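Galerie – le planificateur bimanuel Pindance, version de mars

Cette page rassemble quelques vues du travail fait sur Pindance, notre logiciel de planification pour deux mains robotiques. Le code est développé chez Trekel. La partie perception vient du projet Janevski, que nous avons repris et adapté à nos propres caméras. Nous avons choisi une tâche très simple pour les essais : une assiette, une pomme, une grappe de raisin en plastique, et deux mains qui doivent se partager le travail sans se gêner. Cliquez sur une vue pour l'agrandir.

1. Pomme dans l'assiette, raisin à côté

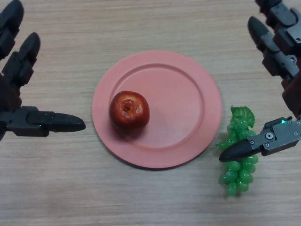 Le module de perception donne à chaque objet une étiquette et une relation : « dans », « à côté de », « sous la main ». La relation « dans » nous a demandé beaucoup de patience. Dans la première version, elle était calculée à partir du contour extérieur de l'assiette, et un objet posé contre le bord pouvait être déclaré à l'intérieur. Maintenant le calcul utilise seulement le creux central. L'étiquette est confirmée après 3 images consécutives identiques, sinon le planificateur garde l'état précédent.

Pour le raisin, la difficulté est différente. La matière translucide trompe la mesure de profondeur, et le nuage de points a souvent des trous. Nous remplissons ces trous avec le masque de couleur, puis nous ajoutons une marge de 14 millimètres autour de l'objet. C'est une valeur prudente, je le reconnais, et elle sera réduite quand le filtre sera plus stable.

2. Assiette vide, les deux fruits sur la table
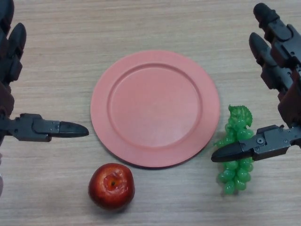
L'attribution des objets est faite avant le calcul des trajectoires. Chaque main reçoit un coût pour chaque objet, selon la distance et selon le risque de croiser l'autre main. Si les deux coûts sont trop proches, le planificateur choisit la main qui a bougé le moins récemment. Cette règle peut sembler arbitraire, mais elle évite les hésitations que nous avions avant, quand l'attribution changeait plusieurs fois par seconde.

Le cas d'un doigt qui passe au-dessus d'un objet est traité à part. Le masque est alors coupé en deux morceaux, et l'ancienne version croyait voir deux grappes. Nous projetons désormais le modèle de la main dans l'image et nous réunissons les morceaux séparés par un doigt.

Notes sur les essais

La série complète comprend 108 configurations de départ, enregistrées à l'atelier de Pornell. Le calcul d'un plan prend presque 2 secondes sur notre machine, ce qui est encore trop long pour corriger un mouvement en cours. Le prochain travail concerne donc la replanification partielle – seulement la main concernée, pendant que l'autre garde sa trajectoire.

Les fichiers de configuration sont disponibles dans la rubrique Téléchargements, avec les paramètres de la caméra de tête.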